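Sorting and Storing Cooking Utensils in the Shared Kitchens

This guidance applies to residents of Tullach House, Iltville, and to anyone using a kitchen there by arrangement with the housing office. It covers utensils kept near the cooktop. Knives and other sharp items are covered on a separate page.

Before you begin

Make sure all burners are off and the cookware has cooled. Wash your hands and wipe down the counter beside the cooktop. Allow up to 29 minutes for a full sort; a weekly tidy takes much less.

Step 1. Empty the basket

Take out every utensil and lay it on a clean towel. Shake crumbs out of the basket, wipe the inside and both faces of the divider, and let it air dry.

Step 2. Sort by use

Put spoons and other serving pieces in one group, and flat tools for turning food in another. Wooden sticks and skewers form a third group. Return personal items to your own cupboard.

Step 3. Check each piece

Hold spoons up to the light and look for cracks where the head meets the handle. Clear and translucent utensils should be checked on both sides, as fine cracks are hard to see. Discard wooden pieces that are split or rough.
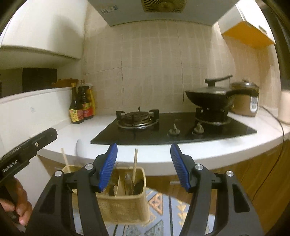
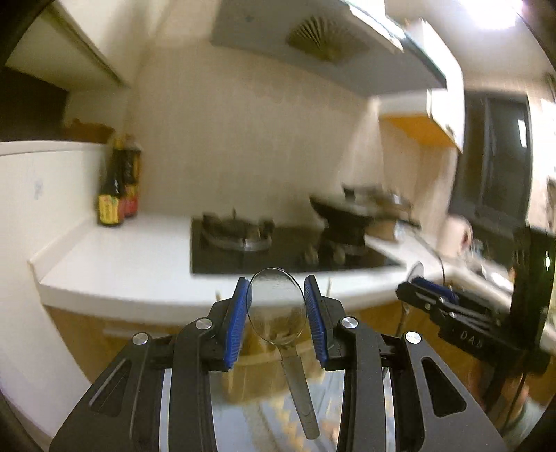

Step 4. Refill the basket

Place utensils with the handles down and the heads up. Long, thin pieces should stand in a compartment where they will not tip toward the burners. Do not force items in; if a compartment is full, move the extra pieces to the drawer.

Step 5. Return the basket to its place

The basket must stay clear of the cooktop at all times. Leave the pan supports and control knobs unobstructed, and never rest a utensil across an unused burner.

Replacements

Damaged utensils may be reported to the housing office using form 3. Requests received before the end of May will be included in the summer order.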